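Massivholzplatte (stabverleimt)

Als stabverleimte Massivholzplatte, im Handel auch Leimholzplatte, bezeichnet man einen plattenförmigen Holzwerkstoff, der aus parallel angeordneten, an den Schmalseiten miteinander verklebten Holzstäben besteht. Im Unterschied zu Spanplatten oder Faserplatten bleibt die gewachsene Struktur des Holzes erhalten. Der Werkstoff wird vor allem für Tischplatten, Arbeitsplatten, Treppenstufen und Regalböden verwendet.

Abgrenzung

Bei einlagigen Platten verlaufen die Fasern aller Stäbe in derselben Richtung. Mehrlagige Platten, etwa die Dreischichtplatte, bestehen aus kreuzweise verklebten Lagen und zählen technisch zu einer eigenen Gruppe. Der englische Ausdruck "butcher block" bezeichnete ursprünglich den Hackblock der Fleischer, bei dem die Stäbe stehend verleimt sind und das Hirnholz die Arbeitsfläche bildet. Heute wird er auch für Platten mit liegenden Stäben gebraucht.

Nach der Länge der Stäbe unterscheidet man zwei Ausführungen:

Durchgehende Lamellen: Jeder Stab reicht ohne Stoß über die gesamte Plattenlänge. Der Verschnitt ist hoch, da Äste und Risse nicht herausgekappt werden können, ohne den Stab zu verlieren.

Keilgezinkte oder stumpf gestoßene Lamellen: Kürzere Stücke werden in Längsrichtung aneinandergesetzt. Die Stöße benachbarter Reihen sind in der Regel gegeneinander versetzt, damit keine durchgehende Schwächungslinie entsteht.

Holzarten

Verarbeitet werden überwiegend Buche, Eiche, Ahorn, Esche, Fichte und Kiefer. Ahorn gilt wegen seiner feinporigen Oberfläche und seiner geringen Eigenfarbe als geeignet für Flächen mit Lebensmittelkontakt, neigt unter Lichteinfluss jedoch zum Vergilben. Buche ist hart und preisgünstig, hat aber ein ausgeprägtes Quell- und Schwindverhalten. Eiche enthält Gerbstoffe, die in Verbindung mit Eisen und Feuchtigkeit zu blauschwarzen Verfärbungen führen. Nadelhölzer sind weicher und werden vorwiegend für gering beanspruchte Flächen eingesetzt.
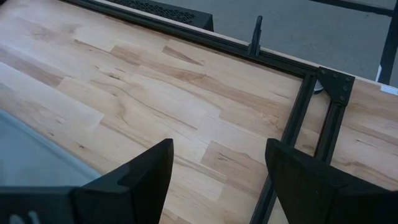
Farbunterschiede zwischen den einzelnen Stäben gehen auf den Wechsel von Splint- und Kernholz, auf unterschiedliche Standorte der Stämme und auf die Lage des Einschnitts zurück. Sie stellen keinen technischen Mangel dar. Die Hersteller sortieren nach Erscheinungsklassen, wobei die Bezeichnungen nicht einheitlich sind. Der Plattenhersteller Tindall führt 4 Sortierungen, von denen die unterste gesunde Äste und kräftige Farbstreifen ohne Einschränkung zulässt. Bei Rukero wird nach der besseren der beiden Plattenseiten sortiert; die Gegenseite darf eine Klasse tiefer liegen.

Herstellung

Das Schnittholz wird technisch auf eine Holzfeuchte von 8 bis 10 Prozent getrocknet, anschließend ausgekappt, gehobelt und zu Stäben aufgetrennt. Zwischen Hobeln und Verleimen soll möglichst wenig Zeit liegen, da sich die Fugenflächen durch Feuchteaufnahme verziehen und die Benetzbarkeit abnimmt. Vor dem Pressen werden die Stäbe nach Jahrringlage ausgerichtet. Üblich ist bei liegenden Jahrringen ein Wechsel von rechter und linker Seite - das Verfahren wird als Stürzen bezeichnet und vermindert das Schüsseln der Gesamtfläche.

Als Klebstoffe dienen Weißleime auf Basis von Polyvinylacetat, für feuchtebeanspruchte Anwendungen auch Polyurethan- und Melaminharzklebstoffe. Nach dem Aushärten wird die Platte beidseitig kalibriert, geschliffen und auf Format geschnitten. Im Werk Brostville werden Rohplatten in einer Länge von 3040 mm und einer Breite von 1000 mm gepresst und erst nach einer Ruhezeit geschliffen. Ein zu früher Schliff kann zu eingesunkenen Fugen führen: Das vom Leim befeuchtete Holz ist an der Fuge noch gequollen, wird dort stärker abgetragen und fällt beim Trocknen zurück.

Verformungsverhalten

Quer zur Faser arbeitet Massivholz um ein Vielfaches stärker als in Längsrichtung. Die Verleimung kurzer Querschnitte begrenzt das Verwerfen, hebt die Breitenänderung der Platte aber nicht auf. Befestigungen müssen daher eine Bewegung quer zur Faser zulassen. Gebräuchlich sind Nutklötze, Langlochwinkel und Gratleisten. Eine starre Verschraubung auf einem Metallgestell führt bei wechselnder Luftfeuchte zu Rissen oder offenen Fugen.

Einseitige Beschichtungen sind zu vermeiden. Wird nur die Oberseite behandelt, nimmt die Unterseite schneller Feuchte auf und die Platte wölbt sich. Ausschnitte, etwa für Spülbecken, sind an allen Schnittkanten zu versiegeln, ebenso das Hirnholz an den Stirnseiten.

Oberflächenbehandlung

Geölte Oberflächen bleiben diffusionsoffen und lassen sich stellenweise ausbessern, müssen jedoch regelmäßig nachbehandelt werden. Lackierte Flächen sind gegen Flüssigkeiten besser geschützt; nach einer Verletzung des Lackfilms dringt Wasser allerdings unter die Schicht und verursacht Verfärbungen. Das Hartöl Roster 308 wird in zwei dünnen Aufträgen mit Zwischenschliff verarbeitet, der Überstand ist jeweils vor dem Antrocknen abzunehmen. Ölgetränkte Lappen können sich selbst entzünden und sind ausgebreitet zu trocknen oder in einem geschlossenen Metallbehälter aufzubewahren.

Lagerung

Platten werden liegend auf ebenen Stapelhölzern gelagert und bis zum Einbau in Folie belassen. Vor der Montage ist eine Anpassung an das Raumklima erforderlich, bei der die Luft beide Seiten gleichmäßig erreichen muss. Hochkant angelehnte Platten verziehen sich häufig bereits nach wenigen Tagen.

Siehe auch: Brettschichtholz, Dreischichtplatte, Keilzinkung, Tischlerplatte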